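Training a room-finder on simulated rooms: a short walkthrough

By Þórey Hedegaard

I've been playing with Tredus, our little navigation policy, since July, and I'm still delighted by how much it picks up from low-resolution renders. All you need to follow along is the Lokano simulator and a spare evening.

Start by rendering a batch of views. Mine came to 1,398, and they're plain things - walls, floor, jagged edges and all.

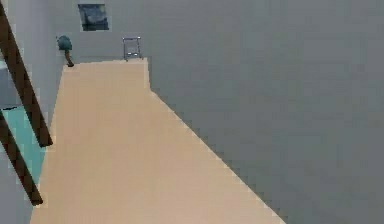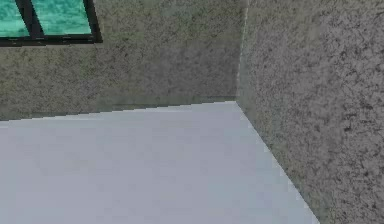
Next, split the batch by room layout. If you split by single view, the same corner ends up in both halves and your scores will look far too good (I lost a whole evening to this!).

Then train for 80 passes with the learning rate left alone. Save a copy every 3 passes so you can go back.

Now the fun bit. Swap the wall textures at random and train again from your best copy. Algirdas Toom suggested this and I was doubtful, but on our test layouts the policy went from 51 wrong turns to 3. I ran it twice to be sure!

If your numbers jump about, try a smaller batch before you touch anything else. Settings for the Stesine base are in the config folder.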